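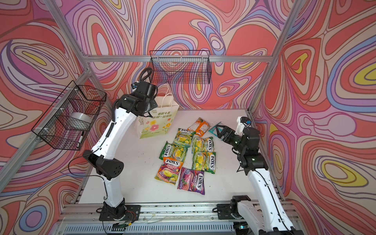
Cerken Street Community Choir – Alto Section

ok it's Mon 16 March and I promised you all a thread on how the spring concert is shaping up, so grab a coffee, I type slow

first the big one: we have a venue! Zerouali Hall said yes. It seats 300 and has a real piano, and the heating works (those of you who sang with us in November are allowed to cheer)

Njoroge Kariuki went over on his lunch break to try the piano and stayed for two hours. He says the low end is gorgeous and the middle pedal does nothing at all. Fine by me, I've never known what the middle pedal was for

the program is nearly set. We open with the Finnish lullaby Kerttu taught us – yes, all the verses, yes, from memory. I'm practicing mine in the car and the vowels are killing me

if you're stuck on the vowels too, Kerttu recorded herself saying the words slowly and it's in the shared folder. Play it while you do dishes. I've got verse one down and I'm weirdly proud

altos, PLEASE look at page four of the sea shanty. We keep coming in a beat early after the key change. I know because I'm the one coming in early and you're all kindly following me

Ama Adjei is taking the solo in the second half!! She ran it last week and I forgot to turn my page and missed our whole entrance. Worth it

money stuff, quickly. The bake sale made $756, so the hall deposit is paid and there's some left for sheet music. Taha's date bars sold out before I got one and I'm still upset

Taha, if you're reading this, I'd pay full price for a tray. I'm serious, message me

what to wear: all black, with one bright thing. Scarf, socks, earrings, whatever you like. Last time a few of us went with orange and it looked so good from the balcony

rehearsal is at the usual time this week but upstairs – the ground floor room is booked. Bring a pencil and your own water

still looking for someone to turn pages for Njoroge on the night. You need to read music a little and sit still a lot. Reply here or grab me at the break

tickets go up on Friday, I'll post the link under this one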